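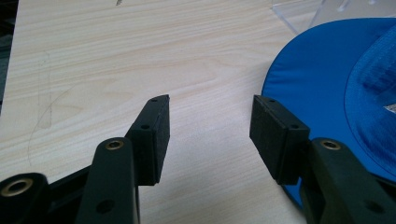 Pencil marks on a tabletop.

June 11, 2023

I have now watched all 18 episodes of Flurnard, and I would like some of my June back.

For anyone lucky enough to have missed the ads, it's the reality series where ten couples are sent to live in a half-empty village and compete to keep one of the houses. The network has been calling it a "social experiment" since the first trailer. I get wary whenever a show calls itself that. An experiment has a question, and as far as I could tell the only question on Flurnard was who would cry at dinner.

I'll admit the first 4 episodes got me. The couples were tired and badly dressed, and they argued about ordinary stuff like who forgot to order the firewood. Shahzad Mohmand, the retired bus driver paired with his adult daughter, was the best thing in it by a long way. He spent most of episode two trying to get a stove going and muttering at it. No music under it, no cutaway to somebody rolling their eyes. I thought, fine, maybe they mean it this time.

Then came the Clusum twist. If you've forgotten, Clusum was the name they gave the locked house at the top of the hill, and every week one couple was sent up there to read "private letters" from the others. I don't believe those letters for a second. Go back and listen to them. Six different people, supposedly, and they all use the phrase "playing a role in this village". Who says that? My neighbours don't say that, and they run for council.

The editing went the same way. In episode nine there's a big fight in the kitchen, and one of the women changes from a grey jumper to a blue one and back again while the same argument is going on. I rewound it twice to be sure. Maybe she got cold. More likely they took two evenings and glued them together, and the bit where she says "I never trusted you" was aimed at someone who wasn't even in the room.

I asked about this on the fan forum and was told, by a person with 3428 posts to their name, that I "didn't understand the format". I understand the format. I've been watching these things since people were eating grubs for a tub of rice. My complaint is that the makers don't seem to think we can follow a real disagreement, so they build us a simpler one.

The production company is Mevetti, who also did that baking show with the horses. They have a house style by now: long drone shot, somebody breathing, ad break. I timed one pause before a vote and it went on long enough for me to fill the kettle and find a clean mug. You could cut every episode to half an hour and lose nothing but weather.

And the winners! The Doležal brothers seem like nice enough blokes, but they barely appeared until episode thirteen. Suddenly they had a sick uncle, a dream of opening a cheese shop and their own piano theme. If you want me to care who gets the house, introduce them before I've learned to tell them apart by their hats. Shahzad and his daughter went out in episode fifteen over a points rule that had never been mentioned before, and the host explained it in one sentence while walking downhill.

The reunion special was worse. It ran to 220 minutes over two nights, with a studio audience that gasped at things we'd all seen weeks ago. Shahzad got one question. It was about the stove. He gave a good answer too, a slow one, and they talked over the end of it to plug the app.

They're already casting a second series. The form asks you to describe your favourite colour and your worst betrayal, in that order. My sister wants us to apply. I've told her I'll fill in the colour.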